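Bowl Stacking FAQ

Last updated 2025-11-30

I get more mail about the bowl project than about everything else I've worked on put together, so I've gathered the questions that keep coming back. If yours isn't in here, write to me and I'll probably add it. — Idris Kemeys

What is the bowl project, in one breath?

We teach a pair of robot arms to stack bowls by showing them how a person would do it, then we change things on them and see what falls apart. The method is called Skakberg (after a hill near Tormod's parents' place, there's no clever acronym). The part we care about is how the policy decides which arm should go next, and which bowl it should go for.

Why bowls? Isn't that kind of easy?

I thought so too! Bowls are sneaky. The rim is thin, the sides slope, and once one bowl is inside another the two rims sit so close together that it's very easy to grab both when you wanted one. Colors help people tell them apart, but a policy can get lazy and learn "go to the pink one" when what you wanted was "go to the nearest one that isn't stacked yet." So you get a grasping problem, a planning problem and a bad-habits problem, all for the price of some kitchenware.

How many demonstrations did you use?

508 in the full set. We also trained on a smaller slice of 186, picked at random, to see how far we could get on less. Tanner Fehr did most of the driving, and he's very smooth, maybe too smooth. More on that further down.

So how well does it work?

With the full set, the policy finishes the whole stack in 76 percent of trials. We only count a trial if every bowl ends up in one stack and both arms have let go. A bowl leaning on the rim of another one is a fail, even if it would be fine in your kitchen. I know some people score this more kindly, so please check before you put our number next to somebody else's.

And with the smaller slice?

Worse, but in an interesting way. The grasps were nearly as good. What went downhill was the handoff — one arm would finish its bowl and then neither arm would start. They'd just hang there being polite to each other. That's what pushed us to predict the "whose turn is it" signal separately, and I still think it's the most useful thing in the write-up.

What does the turn signal look like?

It's a small extra output next to the motions. At every step the policy says left, right or both, and the arm that isn't picked gets held close to where it is. In training, Kieran Ó Dálaigh labeled the turns from the joint speeds, so there was no hand labeling at all. If you want to try this yourself, smooth the speeds first. We didn't in the first round and the labels flickered like crazy.

Which cameras does the policy see?

One view from overhead and the wrist views. We tried dropping the overhead one and the policy got very nearsighted: good at the bowl under its fingers, clueless about the one across the table. Dropping the wrist views hurt grasping instead. I'd keep both kinds if you can.

Do the bowls start in the same places every time?

No, we move them between trials. For the tests we follow a printed list of layouts so that every version of the policy gets the same starts. In the demos Tanner just put them wherever he liked, and Tanner likes a ring. We noticed that pretty late. Layouts with all the bowls bunched up on one side are still our weakest.

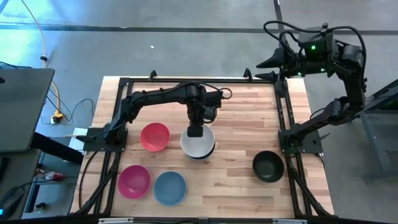
Bowls out on the butcher block, with an arm in reach.

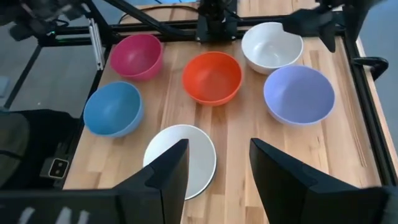
Can it recover from a mistake?

Sometimes. If it misses a rim it will usually back up and try again, and we got that almost for free because a few of the demos had misses in them. If it picks up two nested bowls at once, it mostly doesn't notice and carries on. We're collecting more demos with mistakes left in, and that's where the "too smooth" thing comes in. I've asked Tanner to be a bit sloppier and he finds it really hard.

Did you try it on a second setup?

Yes, in July we ran it at Rurkholm with Iolo Sayce, on a table with the same arms but different lighting. It needed 2 rounds of extra training before it was any good. The turn signal carried over fine from the start, and the grasps were what had to be relearned.

Can I have the data?

You can, once we've finished cleaning it up. Tormod Söderlund is handling that side, and he'd like a short note on what you plan to do with it. The training code comes with it, under the folder named Maddocks (old project name, sorry, too many scripts point at it now).

Will it do plates?

We tried for one afternoon. Plates lie so flat that the fingers have nothing to get hold of, and we went back to bowls. Cups are next on my list.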